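Prostmont clinic opens walk-in hours for people waiting for mental health care
2020-03-09

The community clinic in Prostmont started walk-in hours this morning for adults who are on the waiting list for mental health treatment. The hours are on Mondays and Thursdays, from 2 in the afternoon until the early evening. A visitor does not need an appointment or a letter from a family doctor.

The waiting list for Prostmont and Indham together had 2,285 names at the end of October, according to the clinic. Many of these people had one short talk by telephone and after that they heard nothing for months. The clinic says that the new hours do not replace treatment, and that a visit will not change a person's place on the list.

Visitors can speak with a nurse for up to half an hour. They can ask about side effects of their medicine, about sleep, or about what to do if they feel worse before their first appointment. The nurse can also arrange a basic physical check, with blood pressure, weight and a blood test. Patients in the area have complained for a long time that their physical problems are not taken seriously once a psychiatric diagnosis is written in their file, and the clinic agreed last year to look at this. 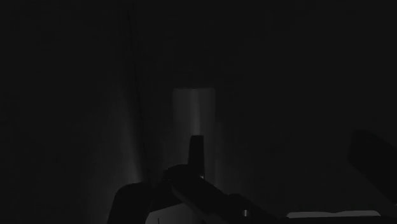 Three nurses share the work, and one of them is always from the Indham office. On Thursdays there is also a peer worker, a person who has used mental health services and has been trained to support others. Visitors may choose to speak only with the peer worker, and in this case no medical notes are made.

The cost for the first year is paid by the Manolakis Fund, a local charity which has supported the clinic's evening telephone line before. After four months the clinic will publish how many people came and what they asked for. A decision about a second location, in Arnatlow, will be made after that.

A patients' group in Indham welcomed the news but said that two afternoons a week is very little for such a long list. The group would like to see hours on Saturday, when people with jobs can come more easily. It also asked for a separate waiting area, because some patients do not feel comfortable in the main hall. The clinic answered that it has no free room at the moment.

The entrance for the walk-in hours is at the side of the building, next to the pharmacy. The bus from Indham stops across the street.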